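Astuces cuisine — Faire travailler une pince robotisée sur la table : les règles qui servent, et les autres

On me vante la pince qui range les couverts depuis le mois de mai. Le guide Hendik compte 300 règles de bonne pratique. J'en ai gardé peu.

Dégagez la zone. Un gros récipient laissé à portée des doigts mécaniques finit par bouger, quoi qu'en dise Cilatport. Repoussez-le vers le fond de la table ou posez-le ailleurs.

Méfiez-vous des nappes brillantes. Les reflets gênent les caméras, et un motif à carreaux n'arrange rien. Le guide conseille un set mat ; un vieux torchon uni fait aussi bien l'affaire.

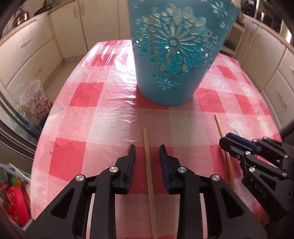

Pour les objets fins, baguettes ou bâtonnets en bois, laissez au moins 5 cm entre deux pièces. Serrez peu. Le bois fendu casse net, et les échardes vont dans les articulations.

Avec 2 pinces, une seule bouge à la fois tant que vous n'avez pas vu le programme tourner en entier. Rakiya Uzor, qui m'a prêté le guide, trouve cela excessif. Pas moi.

Quant au label Zoleck, « apte cuisine », je voudrais bien savoir qui le contrôle. Essuyez les doigts au chiffon humide, machine débranchée, et gardez la bouilloire hors de portée — label ou pas.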